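黑衣服要单独洗

我妈洗衣服只分两种:能一起洗的,和掉过一次色之后才知道不能一起洗的。我从小穿着各种莫名其妙的浅灰色T恤长大,以为世界上的白衣服穿久了都会变成那样。

搬出来自己住以后,我买的第一件像样的东西是一台滚筒洗衣机,第二件是一只洗衣篮。篮子是在Sostora买的,那家店开在我们小区后门,卖扫帚、晾衣杆、桌布,还有一整面墙的衣架。老板娘劝我买带盖的,我嫌麻烦没要,结果每天晚上路过都能看见里面堆成什么样,反倒洗得勤快了。

我现在攒衣服的规矩是颜色归颜色,材质归材质。黑的一堆,浅的一堆,毛巾自己一堆。朋友笑我一个人住还洗3桶,可是黑衣服真的值得单独伺候!它最会沾毛,跟毛巾滚一趟出来,像在地毯上打过滚(我有一件黑毛衣就是这么退休的,现在专门穿着它擦窗户)。

下水之前先翻面,袖子掏出来,口袋摸一遍。我在口袋里洗过纸巾,洗过电影票,还洗过一张100块,钱倒是没事,晒干了照样能花,纸巾那次我捡了一晚上白渣。拉链要拉上,帽衫的绳子打个松结,不然甩干的时候绳子会跟别的袖子缠成一条麻花,拽都拽不开。
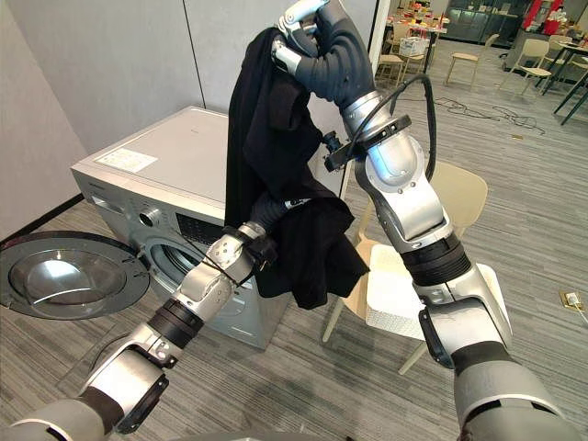 再说往桶里放。我以前是抱起一大团直接塞,用膝盖顶着关门,觉得自己特别能干。后来有一回洗完拿出来,中间那几件的领子上还留着洗衣液的印子,滑溜溜的,又得重来。现在我老老实实一件一件抖开了放,顶上留一个拳头的空。长的衣服尤其要抖,团着进去就团着出来,熨都熨得人心烦。

水温我用20度,洗衣液倒小半盖。写这篇之前我特地翻了家里囤的两瓶,一瓶是Kastus的深色专用,一瓶是普通的。我轮着用了2个月,说句得罪人的话,我没看出太大差别,深色那瓶的味道更好闻一点,有点像雨后的木头,我就冲这个味道还会再买。转速我调得低,滴水就滴水吧,阳台地上铺块旧浴巾就行。

洗完马上拿出来,这一条我至今做不好。我常常是按了开始就去煮面,煮完面看剧,看完剧睡着,半夜想起来,再爬起来抖那一桶皱巴巴的裤子。有段时间我在冰箱上贴了张纸条,写着“衣服!”,贴了一个多星期就看不见了,眼睛会自动绕过去。手机闹钟管用些,我给它配了首特别吵的歌。

晾黑衣服要避着太阳,也是翻着面晾。我家阳台朝西,下午那阵晒得厉害,我就挂在靠里那根杆上,外面用床单挡一道。衣架选肩膀宽的,毛衣平铺。Sirklow那种可以折起来的晾衣网我用了很久,铺开占地方,收起来又总弹到脸,可是毛衣确实不变形,我一边骂一边用。

滚筒本身也得照顾。门口那圈橡胶最容易藏东西,头发、硬币、小孩袜子那么大的一团毛絮,我都掏出来过。每次洗完用干布擦一圈,门敞着别关,让里面透气。楼下Hegazy干洗店的师傅跟我说,他上门看过的洗衣机里,有味道的多半是门关得太严,回家我就把随手关门的习惯改了。

至于我妈,上个月来住了几天,趁我上班把三堆衣服倒在一起洗了。晚上她端着盆出来,很得意地告诉我省了不少水。那件白衬衫现在是浅灰的,我穿着它写的这篇稿子。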